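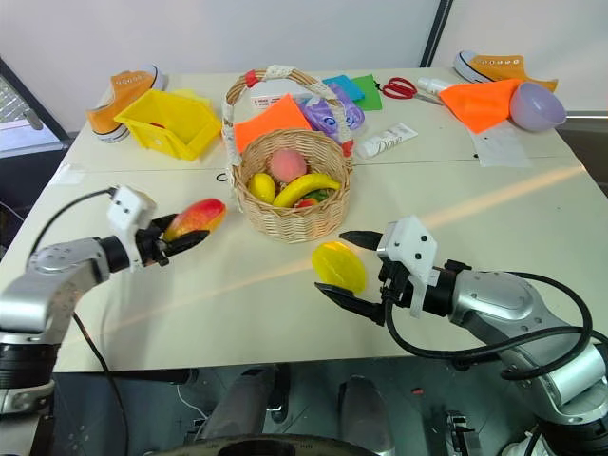

Favance Centre, ground floor
Premises safety inspection, July
Rooms covered: foyer, main activity room, storeroom, kitchenette, rear corridor, loading area
Ratings: OK / Attend / Urgent / N/A
Inspection started 8.30 am, before the building opened to the public.

1. Exits and paths of travel

1.1 Front doors open fully from inside without a key. OK
1.2 Rear exit door opens fully. Attend
Comment: Door drags on the threshold for the last part of its swing. It will open with a firm push but a child or an older person could have trouble. Hinge screws tightened on the day, no real difference. Needs planing or a new bottom hinge.
1.3 Exit signs lit. OK
1.4 Main corridor clear to 1000 mm or better. Attend
Comment: Stacked chairs outside the storeroom again. Same comment as last time. Chairs moved into the storeroom during the inspection. If they won't all fit, the older ones with the cracked seats should go to the tip.
1.5 Evacuation diagram displayed and current. Attend
Comment: Diagram in the foyer still shows the old side gate, now fenced off. Kitchenette copy is correct.

2. Fire equipment

2.1 Extinguishers in place, pins and tags intact. OK
2.2 Extinguisher service tags in date. OK
2.3 Fire blanket in kitchenette. OK
2.4 Smoke alarms tested. Urgent
Comment: Storeroom alarm didn't sound on test. Battery replaced, still nothing. The unit is past its 10 years by the date stamped on the back. Replacement ordered. Storeroom not to be used for charging anything until the new alarm is up.
2.5 Hose reel accessible. OK
Comment: Slow drip at the nozzle. Bucket emptied.
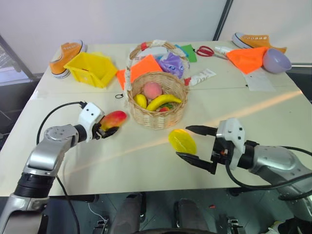 3. Electrical

3.1 Switchboard closed, labelled, clear in front. OK
3.2 Safety switches tested by push button. OK
Comment: All tripped and reset. Fridge checked afterwards to make sure it had come back on.
3.3 Test tags on portable appliances. Attend
Comment: Urn tag is out of date. Microwave tag has fallen off or been wiped off. Both taken out of use until the tagging contractor (Tridora) comes.
3.4 Power boards not piggybacked. OK
3.5 Power points and covers undamaged. Attend
Comment: Cracked cover beside the kitchenette sink. Taped for now, electrician to replace.

4. Lighting

4.1 All fittings working. Attend
Comment: Two tubes out in the rear corridor, one flickering in the foyer.
4.2 Light level at work surfaces. OK
Comment: Meter read 391 lux in the main activity room with the blinds open. Should be read again after dark in winter, when the evening bookings use it.
4.3 Outside light over the loading area. OK
Comment: Sensor takes a while to pick people up if they come from the bin side.

5. Floors, tables and storage

5.1 Floor surface even, no lifted edges. Attend
Comment: Vinyl join near the storeroom door is starting to curl. Glue it before someone catches a toe.
5.2 Mats flat and non-slip. OK
5.3 Tables stable, no sharp edges. OK
Comment: Folding tables in the storeroom all have working leg locks. The joins between table panels should be felt by hand for raised edges, as they are hard to see by eye.
5.4 Shelving fixed to wall. Urgent
Comment: Tall Skolier unit has pulled away from the wall at the top left bracket. Top shelf unloaded on the day. Fix into the stud this time, as the old plaster plug has crumbled.
5.5 Heavy items stored low. OK

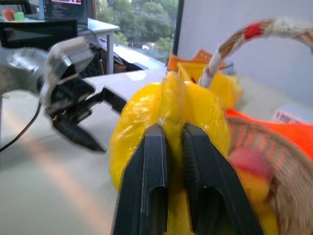
6. Kitchenette

6.1 Fridge at or below 5 degrees. OK
6.2 Hot water temperature safe at hand basin. OK
6.3 Cleaning products locked away and labelled. Attend
Comment: Spray bottle under the sink with no label. Contents unknown, bottle disposed of.
6.4 Bench clear and clean. OK
6.5 Rangehood filter clean. Attend
Comment: Greasy. Soak overnight.

7. First aid

7.1 Kit in place and signed. OK
7.2 Contents complete and in date. Attend
Comment: Saline out of date, no medium gloves left. There are 11 triangular bandages in the kit, far more than needed, so some can go in the foyer kit.
7.3 Emergency numbers displayed. OK
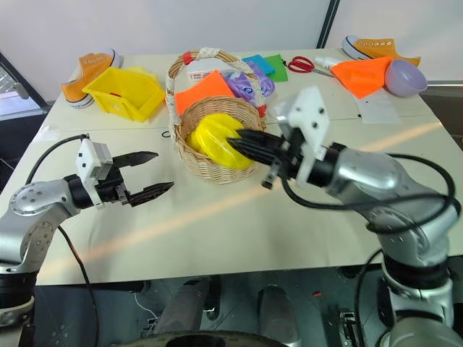 8. Outside

8.1 Ramp and handrail sound. OK
Comment: Moss on the shaded side of the ramp. Pressure clean before the wet weather gets any worse.
8.2 Bins away from walls and doors. Attend
Comment: Recycling bin was hard up against the rear wall. Moved.
8.3 Gutters and downpipes. Attend
Comment: Downpipe at the loading area has come off its bottom clip and is discharging across the path. Solanki Plumbing to quote along with the hose reel drip.
8.4 Car park surface. OK

Actions before the next inspection

Storeroom smoke alarm: replace first, then retest with the door shut.
Skolier shelving: refix, and leave the top shelf empty until done.
Rear exit door: plane or rehang.
Foyer diagram: reprint from the kitchenette copy.
Urn and microwave: retest and tag.
Tubes, sink power point cover: one visit by the electrician.

Items marked N/A: none.
Copy of this sheet to be kept in the red folder at the front desk.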